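1/ Back from six days at Urnell and my arms are noodles. If you fish for pike and you've never gone up there in August, start saving now!!

2/ We put in at the Kukow ramp at 5 am, fog so thick I couldn't see my own bobber. First cast, a fish. Second cast, a tree. (The tree fought harder.)

3/ Best spot was the weed line past Melnychuk Point. I threw a silver spoon all morning with nothing, switched to a beat-up yellow one and bam, 3 in a row. Why do I even own the silver one

4/ License and cabin came to $300 for me, gas not included. I brought 64 lures and used maybe four. Yes, I'm packing all of them again next year.

5/ People keep asking about the boat. It's a rental from Relo, right by the dock. Old motor, starts on the second pull, plenty of room for a cooler and a net. Book early, they go fast!

6/ Now I'm home, the tackle is getting sorted and the freezer is full. Fish tacos tonight, chowder tomorrow, and my neighbors are getting fillets whether they like it or not 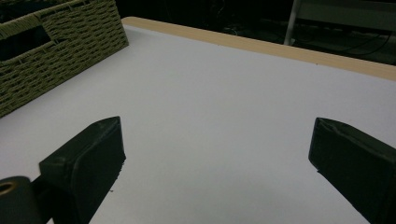 7/ Stuff I'm bringing next time:
- longer pliers
- a second pair of dry socks
- way more bug spray (the mosquitoes up there are serious)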